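Serkdale Residence Services
Request 1163: Furniture and bedding, shared room
Status: Open, awaiting parts
Submitted by: Shirin Yazdani
Assigned to: Rostam Shojaei
Location: Hilerano House, Room 6

Description of problem
The resident reports that the table supplied with the room rocks when weight is placed on one side. The resident also requests confirmation that the bedding issued for the lower bunk is complete.

Log

October, 9:15 a.m. Request received and acknowledged. Resident asked to keep hot drinks off the table until it has been checked.

10:40 a.m. R. Shojaei attended. Floor checked with a level and found to be even. One leg of the table is short by around 3 mm and its foot pad is missing. Bolts tightened. Movement reduced but still present.

11:05 a.m. Replacement pad requested from stores under order 688. Stores advised that the Bunting pads are out of stock and that the Beler type is an acceptable substitute.

1:30 p.m. Table returned to its place beside the lower bunk and checked again by hand pressure on the top. Cardboard is not to be used under the leg as a permanent repair. 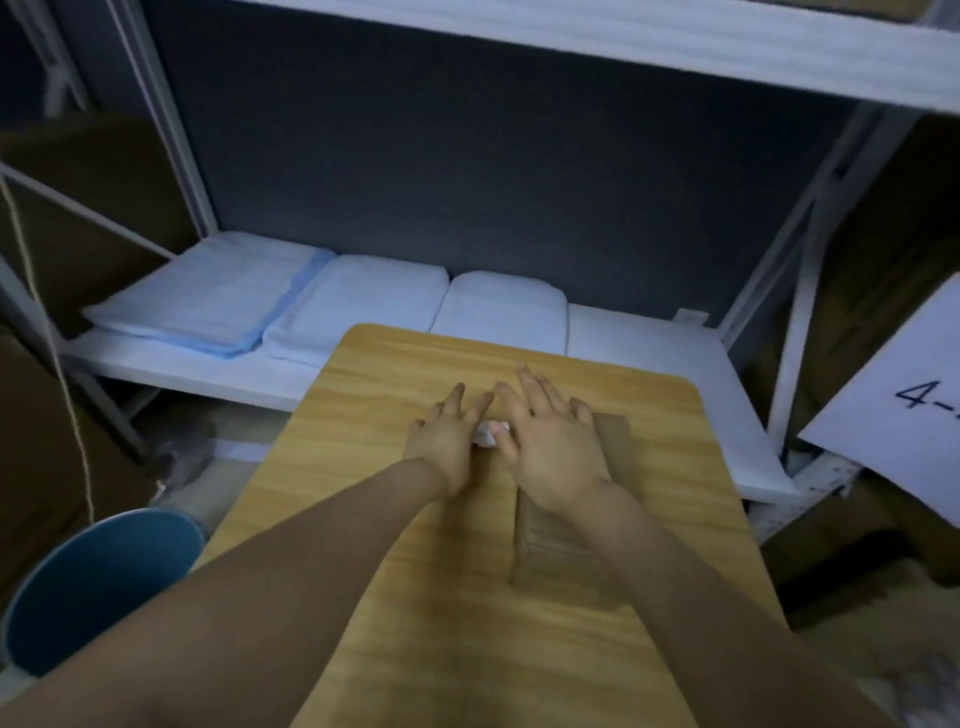 Bedding for the lower bunk was reviewed during the same visit. The light blue item with the darker stripe is residence issue and is to stay with the room. Bedding is to remain folded on the mattress until the table work is finished.

2:10 p.m. K. Rostami to fit the pad on delivery and record the result under this request number. Resident notified by email.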